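Orders and Customer Care Person – Grultden Games

Careers > Current openings
Location: Ciltmont warehouse and shopfront
Hours: Part time to start, 25 to 30 hours a week, with full time possible after the summer rush
Start: Early November
Reports to: Genowefa Brzozowska, orders manager

Hello, and thank you for stopping by our jobs page. We don't put one of these up very often, so please bear with us if it rambles a bit. We'd sooner tell you too much than have you turn up on your first morning wondering what on earth you've agreed to.

Grultden is a video game shop. We started as a market stall selling second-hand cartridges out of fruit crates, moved into a narrow little shop behind a dry cleaner, and these days most of what we do happens online, out of a 455 square metre warehouse in Ciltmont with a small counter at the front for people who like to come in and have a browse. We sell new releases, imports, retro consoles, soundtracks on vinyl, strategy guides, controllers, replacement cables (so many cables!) and a growing range of plush and figures. At last stocktake we had 2,894 different titles on the website, and I'd like to say we know where every one of them is, but that would be one for the job interview.
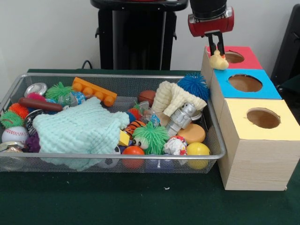
Photo: Loukia Tzavaras / Grultden

We're looking for somebody to join the orders team, which at the moment is Genowefa, Hubert Duda, and whoever else we can drag away from their own desk when a big release lands. You'd be the person who makes sure that what the customer thought they bought is what turns up at their door, and the person they hear from if it isn't. It's a job with a good deal of walking about in it and a good deal of typing, and most of us have found that the one is a nice rest from the other.

What you'd be doing

Mornings begin at 8.30 with the overnight orders. We print the picking sheets, put the kettle on, and work through the shelves until the courier comes at 1.15 pm. In an ordinary week that means around 70 parcels a day, a fair few more when there's a sale on. You'll be picking, checking the region and edition against the order (a surprising number of games come in four versions with nearly the same cover), wrapping and labelling. Hubert will show you how he likes a console packed, and I'd ask you to be patient with him, because he has very strong feelings about corners and he's usually right.

After lunch the job moves over to the desk. You'd be answering emails and the odd phone call. Lots of these are people asking when a pre-order will ship, whether an import copy will run on the machine they own, or what the difference is between the deluxe and the collector's edition. Some are from grandparents who've been handed a wish list they can't make head or tail of, and those are my favourites. You don't need to know every answer on the day you start. You do need to be happy to say "let me find out for you" and then go and find out.

You'd also look after returns. Second-hand discs and cartridges get tested before they go back on the shelf, so there's a bench with most of the older consoles hooked up, and you'd spend a couple of hours a week there checking that things load and save properly and that the labels haven't been swapped. It isn't quite the same as being paid to play games, I'm sorry to say. You'll see a great many title screens and hardly ever a second level.

From time to time there'll be other things too: listing new stock on the website, minding the front counter while Leokadia Czerwiński has her break, helping at the twice-yearly swap meet, and unpacking the sea freight when it arrives. We do try to share out the dull jobs fairly.

Who we think would enjoy it

Somebody careful, first of all. The biggest headache in our line of work is the wrong edition going to the wrong house, and it nearly always comes down to a person rushing. We'd much sooner you took an extra half minute over a parcel.

Somebody who writes a friendly, clear email. We don't use canned replies, and we'd like you to sound like yourself. If a customer has written three paragraphs about the game they had as a kid and are hoping to find again, they ought to get more than one line back.

You should be comfortable on your feet for a few hours and able to lift boxes up to 15 kilos, or to talk with us about how we could arrange the work if that's tricky for you. The warehouse is all on one level, with an accessible toilet, and we've got an adjustable desk and a height-adjustable packing bench. If there's something else that would help, please tell us. We've moved things about for people before and we're glad to do it again.

You don't have to be a walking encyclopaedia of games. Lech Kwiatkowski, who runs our imports, hadn't touched a controller in ten years when he joined us, and he's now the one we all go to with questions. A general liking for the hobby will certainly make your days more pleasant, though. If your own thing is farming games, or puzzle games on the train, or a single fishing game you've been playing since high school, that counts every bit as much as the big shooters.

Handy, though we won't hold it against you if you've got none of these: some time spent in retail or a warehouse, a bit of spreadsheet practice, a second language (Japanese would be an absolute treat for Lech), or knowing your way around a soldering iron. We use a stock system called Hashmi, which you almost certainly haven't met before. It's older than our website and has its moods, but everyone gets the hang of it inside a fortnight. 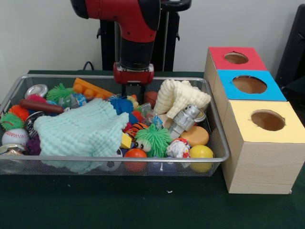 Pay and the practical side

We pay $31.40 an hour for permanent part-time staff, plus super, with paid annual and personal leave. Overtime is paid at the proper rate and is always your choice. Rosters go out three weeks ahead so that you can make plans, and we're used to working around school pick-ups and uni timetables – several of us have one or the other on the go.

There's a staff discount, cost price plus five per cent, on anything in the shop other than limited pre-orders. (Those go to customers first. It has led to some heartache in the tea room over the years, but we've stuck to it.) You can also borrow any second-hand game from the shelves for two weeks at a time, as long as you sign it out in the blue book.

There are 19 of us altogether, counting the casuals, and ages run from just out of school to getting on for retirement. We close between Christmas and New Year once the last of the posting is done. There's free parking behind the building, and the bus from the station stops at the corner, although you'll want to check the timetable because it thins out after 6 pm. Dogs are welcome on the office side, and never in the warehouse. At lunch there's generally a round of something going on the old television in the tea room, and you're equally welcome to take your book outside and ignore the lot of us.

I should be upfront about the busy period, too. From the middle of November until the week before Christmas it gets hectic. We bring in casuals to help, but there'll be days when the phone doesn't stop and the tape gun runs out at the worst moment. We don't ask anyone to take on extra hours they don't want, though we do ask that you hold off on booking long holidays in those weeks. January is lovely and slow, and that's when most of us go away.

Training

Your first two weeks will be spent alongside Genowefa or Hubert, mostly packing in the mornings and reading over customer emails with somebody in the afternoons. In the third week you'll start answering on your own, with one of us across the desk if you get stuck. We have a catch-up at the end of the first month and another at three months, both over a coffee, and they're as much for you to tell us how we're going as the other way around.

If you'd like to learn more later on, there's room for that. Loukia began in orders and now looks after the website and our Gukine newsletter. If repairs take your fancy, we can set aside bench time for you in the quieter months.

How to apply

Please send us a résumé (one or two pages is plenty) and a short letter. We'd like the letter to tell us two things: a bit about a time you helped somebody sort out a problem, at work or anywhere else, and a game you'd recommend to a person who says they don't like games, and why you picked it. There's no right answer to the second one. We do read them all, and we've ended up buying a few of the suggestions for ourselves.

Send everything to the jobs address on our contact page with "Orders" in the subject line, or drop it in at the front counter any time between 10 am and 5 pm. If writing letters isn't your strong suit, you're welcome to record a voice message of up to five minutes and send that in its place.

We'll reply to everyone who applies. Interviews are held at the warehouse and take under an hour, with Genowefa and one other person from the team. We send the questions out the day before, and we'll walk you around the shelves afterwards so you can see where you'd be working. There's a short paid trial shift of three hours for the last couple of people on our list, mainly so that you can decide whether you like us.

You'll need to have the right to work in Australia. We can't offer sponsorship for this role, sorry. We'd be very pleased to hear from people of all ages and backgrounds, from people coming back to work after a long break, and from anyone who applied last time and would like another go.

Questions before you apply? Ring the shop and ask for Genowefa. Mornings are a scramble until the courier has been, so after 1.30 pm is best.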